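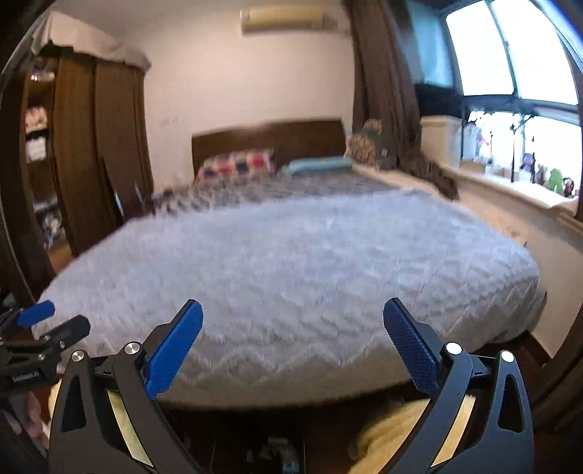

Nathalie Van Dijk:人字纹的毛毯最怕对不齐啊!纹路只要斜一点点,整张床看着就像没铺过。我的办法是先把床尾那道波浪边和床沿对平,再往床头推,千万别反过来。

分享 53 · 评论 70 · 阅读时间 3 分钟

楼主 棉被小队长
2025年5月28日
同意先对床尾!我就是这个厚毛毯派的,白里带一点点淡紫,绒特别长,手一放上去就陷进去了。年初一月份下的单,一直用到现在,天热了也舍不得收。晚上开空调盖着它睡,真的太舒服了(我知道有人要骂我费电)。
这帖想聊两件事:一是厚毛毯平时怎么铺才平整,二是枕头颜色要不要和毯子配。我家现在是一只红、藏青、白的格子枕,一只浅绿松石色的素面枕,完全不是一套,但我越看越喜欢!我妈说像两家人的枕头,哈哈。

2楼 晒被子的人
颜色不成套没问题的,我投格子枕一票!床头板是深棕色木头,墙又是偏粉的米色,来点红和藏青反而精神。要是全换成米白,容易闷。
铺法上我跟 Nathalie 不一样,我是从床头开始的。先把枕头拿走,毯子边拉到枕头下沿的位置,两边垂下来一样长,最后才管床尾。

3楼 Bram Visser
从床头开始?那床尾那条边怎么办,它本来就是弧形的,差一个手掌的宽度都看得出来。我试过你这种,每次都得返工。

4楼 晒被子的人
返工是因为你一次拉太多了吧。厚毛毯有分量,得两个人,或者一个人绕着床小步小步地挪。我早上边听广播边弄,三分钟的事。

5楼 Nathalie Van Dijk
三分钟我可不信😂 我家床一边靠着窗台,人根本绕不过去,只能跪在床上拽。所以才非得先定床尾。床靠墙的朋友听我的!

6楼 棉被小队长
对对对,我也是床右边挨着墙和窗,那一侧的角最难弄。现在的做法是让那个角自己折下去,顺着锯齿纹的方向折,不硬塞。塞进去反而鼓一个包,睡觉的时候膝盖老碰到。

7楼 北屋住户
插一句,靠窗的床,窗帘别让它一直搭到床边的台子上。我家以前就是长窗帘拖到台面,毛毯又爱掉绒,全粘在窗帘下摆上,深棕色的布特别显。后来我改短了一截,清净多了。

8楼 棉被小队长
哎呀你说中了,我的窗帘就是棕色的长款……不过我喜欢它垂下来的样子,舍不得剪。准备买个绑带先收起来试试,弄好了来汇报。

9楼 Bram Visser
绑带可以,用同色的布条就行。关于掉绒我有经验:新毯子头三次洗都单独洗,冷水,装大网袋,洗衣液减半,柔顺剂一滴都别放。放了柔顺剂绒会一缕一缕贴在一起,那个锯齿的立体感就没了,我毁过一条,心疼到现在。

10楼 小河边
柔顺剂这个我有不同意见,我每次都放,毛毯照样蓬。会不会是你烘干温度太高?我家楼下那家 Sketside 洗衣房,大烘筒选低温档,中间拿出来抖两次,出来跟新的一样,抱着走回家一路都是暖的!

11楼 Bram Visser
我那条是阴干的,没烘过。可能料子不同吧,反正我不敢再试了。抖两次这个我记下了。

12楼 晒被子的人
阴干一定要边晾边拍。搭在两根杆子上,中间空开,不然里层两天都干不了。我这边的顺序是:甩干,抖开,搭杆,过半天翻面,摸着干了以后再用软毛刷顺着一个方向刷一遍。刷完人字纹一下子就立起来了,特别有成就感。

13楼 Nathalie Van Dijk
刷子用什么样的?我用过 Wotik 的粘毛滚筒,粘是粘得很干净,就是滚完绒都倒了,还得再用手拨回来。

14楼 晒被子的人
就是普通刷大衣的那种,毛要软。粘毛滚筒我只用在枕套上。

15楼 格子控
来支持格子枕!补充一个小搭配:毯子只盖到枕头前面一点,露出一截下面灰棕色花纹的铺盖,层次一下就出来了。我家床品是灰棕带深浅条纹的,上面压一条浅色毛毯,床头再放格子枕,每天进房间都想拍一张。

16楼 小河边
楼上说到我心里了。不过我会把绿松石那只换掉,颜色太跳,和淡紫放一起有点打架。

17楼 棉被小队长
不换!它是整张床我最喜欢的东西,夏天看着就凉快。再说淡紫要凑近了才看得出来,站远点就是白的,打不起来。

18楼 格子控
站楼主。要真嫌跳,加一个同色的小东西呼应一下就好,放本蓝绿封面的书都行。

19楼 北屋住户
问个实际的,你们换季的时候这么厚的毯子收哪儿?我柜子已经满了,现在打成一包放在床头角落里,占地方,也不大好看。

20楼 Bram Visser
真空袋压一压。但长绒的别压太久,我压过一整个夏天,拿出来像块毡子,抖了三天才缓过来。

21楼 Nathalie Van Dijk
我不压,折成长条塞在床底的 Trultier 布箱里,箱子带拉链,防灰够用了。折的时候绒面朝里,拿出来基本没有死印。

22楼 棉被小队长
床底!我怎么没想到,我那下面一直就放着两双拖鞋。今晚就量尺寸去。
顺便问一句,绒面朝里的话,是先对折还是先三折?

23楼 Nathalie Van Dijk
先长边三折,再从床尾那头卷过来。卷松一点啊!

浏览 1698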